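# Can a machine clear a junk table yet?

**pegboard_ray** wrote:

Moving this out of the shop-floor section so it gets its own thread. The question came up whether two-finger grippers are good enough for ordinary tidying. I say close, for some things.

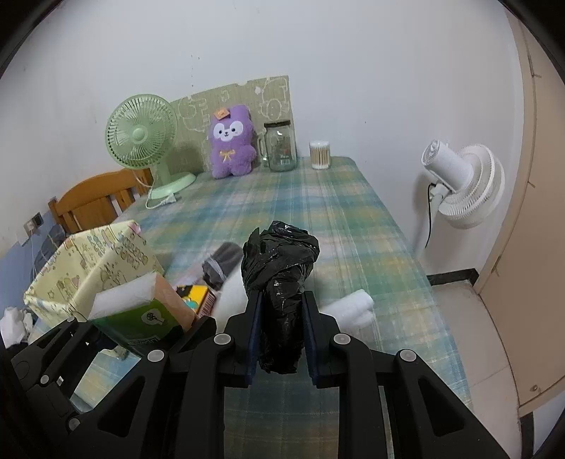

*Two grippers, one table: black bag in one, tissue pack in the other.*

Soft stuff, boxy stuff, a glass mug, a plush toy, a fan with its cord across the cloth. It's the normal mix you get on any side table. My view is that a current two-arm setup could put half of that in the yellow bin without help. The rest I'm less sure of.

---

**tallow** wrote:

Half is generous. The box and the tissue pack, sure. Those have sides. A crumpled plastic bag has no shape you can plan for. It's glossy, it's black, and it changes every time you touch it. At work we trialed a Mondero cell for bagging returns and plastic film was the top cause of stops. It did 1419 picks in the trial and 68 of them needed a person to walk over. Most of those 68 were film.

---

**pegboard_ray** wrote:

68 out of 1419 is under five percent. I'd take that at home.

---

**tallow** wrote:

You would take it at home because you're standing right there. The point of a cell is that you're not standing there. Also those were returns on a flat belt with good lighting. No tablecloth.

---

**Nine_Volt_Lou** wrote:

The plaid is worth talking about. Pattern under the objects used to be a real problem for finding edges. From what I've seen it's less of one now. I'd worry more about the cloth moving. If a finger catches the fabric, everything on it shifts, and the mug is glass.

The fan cord is the other one. It loops across the cloth. An arm that sweeps low will pull it.

---

**hexkey_mom** wrote:

I clean houses for a living and read this section for fun. You're all talking about picking up. Picking up is the easy part of my job. The hard part is knowing where it goes.

Take the rolled bundles. Are those trash bags? Do they live under the sink or on the table? Is the crumpled bag garbage or is somebody saving it? I ask the customer the first time and then I remember. I have 10 regular houses and the rules are different in all of them.

---

**Nine_Volt_Lou** wrote:

Fair. Though remembering is the piece a machine should be good at, once it's been told.

---

**hexkey_mom** wrote:

Once it's been told, and once it recognizes the thing again when it's folded some other way. Try it with laundry.

---

**dwell_time** wrote:

Disagree with tallow on film, partly. It depends on the pads. We swapped hard jaws for soft ones from Rezende last November and dropped bags went way down. The fingers in Ray's picture have pads and they're squeezing the narrow part of the bag with the wide part up top. That's where I'd grab it too.

What we still can't do is the cotton swab container. Ours is for sorting small parts, but same idea - clear container, you can't trust the depth reading, and if it tips you have a much bigger job than you started with.

---

**tallow** wrote:

I'll give you the pads. Ours were bare aluminum.

Clear stuff I agree on completely. Mug and swabs both stay with the human.

---

**pegboard_ray** wrote:

So the list so far: yes on the small yellow box and the tissues, maybe on the bags and the plush, no on the clear things. The bin is open on top, which helps.

I'd put the plush at yes, by the way. Hard to break, easy to grip.

---

**Nine_Volt_Lou** wrote:

Unless it grabs the bow. Put it at maybe.

---

**benchrest** wrote:

What does any of this cost? I priced a Wotamden arm for the garage and gave up. I can clear a table like that in 3 minutes.

---

**dwell_time** wrote:

More than it's worth for one table. For a laundromat or a hotel I think the math is different, but I don't have numbers for that. Someone on the Jindinholm board was keeping a spreadsheet. I'll look for the link tonight.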